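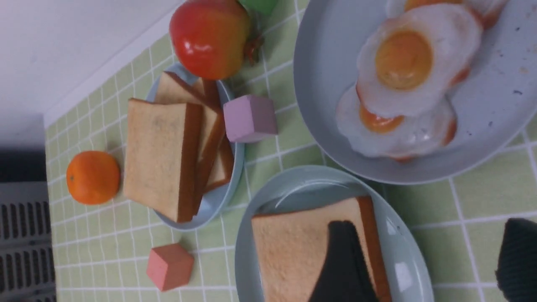 Section 4: Setting up your Flilten bread maker for an overnight loaf

If you have followed the earlier sections you will already have washed the pan and run the machine empty once, so now comes the pleasant part, which is going to bed and letting it get on with things.

1. Stand the machine on a level worktop, well back from the edge. It does wobble a bit while kneading, and a folded tea towel underneath will only make matters worse.

2. Fit the paddle on its spindle and pour in 300 ml of cool water. Cool, please, even in December, when a warm jug feels so much kinder.

3. Add the flour so that it covers the water completely, put the salt and butter in two opposite corners, and tip the yeast into a little hollow in the middle, where it will stay dry until the kneading begins.

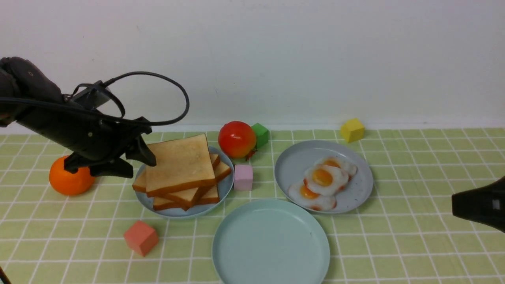 4. Close the lid, press MENU until the display shows 2 (Basic White), and choose your crust. Medium suits most households and makes lovely toast the day after.

5. Press the + key until the display shows the number of hours and minutes between now and breakfast. Please note that it wants the waiting time and not the time on the clock! Then press START.

Note: Don't use the timer with fresh milk or eggs. Milk powder is perfectly all right.

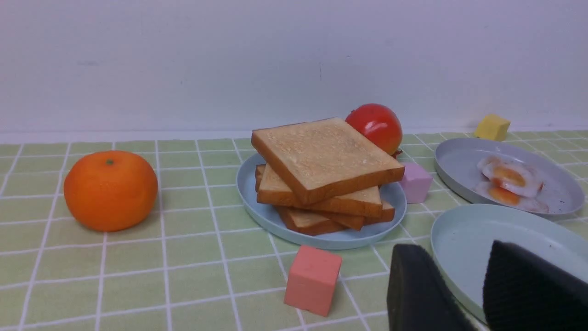

6. When you hear the beeps, press STOP, put on your oven gloves and lift the pan straight up by its handle. Turn the loaf out on to a wire rack and, if you can possibly bear it, leave it for 40 minutes before cutting.

Caution: The pan and the inside of the lid get very hot. Keep children well away, and never reach in for the paddle with bare fingers.

Guide written by Tove Thygesen. Revised November 2018.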